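How to Apply and Maintain Lip Colour: Guidance for Evening Class Learners
Clostora Adult Learning, Warnberg
Updated September 23, 2026

These notes accompany the first unit of the personal make-up course. Learners should read them before attending and bring a small mirror, cotton buds and one lip colour of their own.

Preparing the lips

Remove any old colour with a mild cleanser and pat the skin with a tissue. Apply a thin layer of plain balm, leave it for five minutes, then blot. Colour placed over heavy balm will slide.
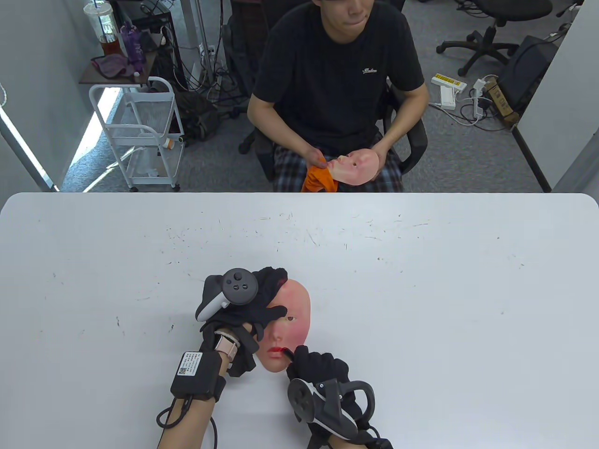

Practice mask, Warnberg teaching room

Applying colour

Begin at the centre of the upper lip and work outwards to each corner. Repeat on the lower lip. Short strokes are easier to control than one long sweep.
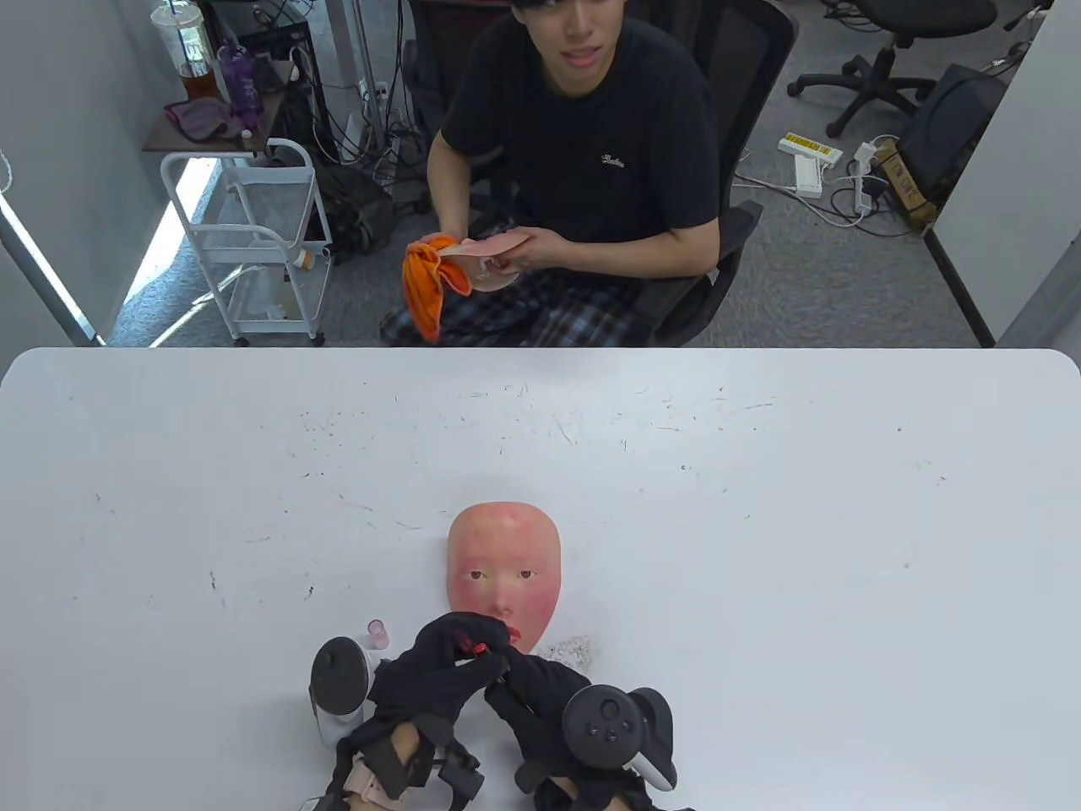
A bullet lipstick should be turned up only a little way, as a long bullet bends and may snap. Hold it close to the tip. When practising on a mask laid flat on the table, bring both hands in over the mouth, so that one may guide the other. Blot once and add a second coat if a stronger shade is wanted.

Correcting the edge

Dip a cotton bud in cleanser, press out the excess and draw it along the outer line of the lip. Turn the bud after each stroke – a used side will spread the colour further. 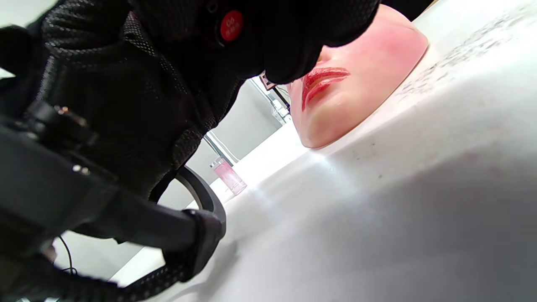
One learner from the July group wrote that a pencil line drawn first had saved her most of this work. Pencils are welcome, provided they are sharpened before each use.

Hygiene and storage

Lip products must not be shared. Label each item with your name and keep it in the Drekosier cabinet, shelf 13, between classes. Discard anything that smells stale or has changed in texture.
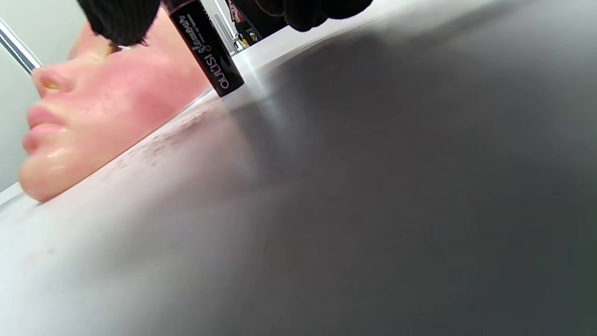

Several learners have asked whether testers may be used if wiped first. They may not. Take a little product with a clean spatula and use a fresh disposable brush for each person.

Replacement brushes may be requested at the desk in room 114.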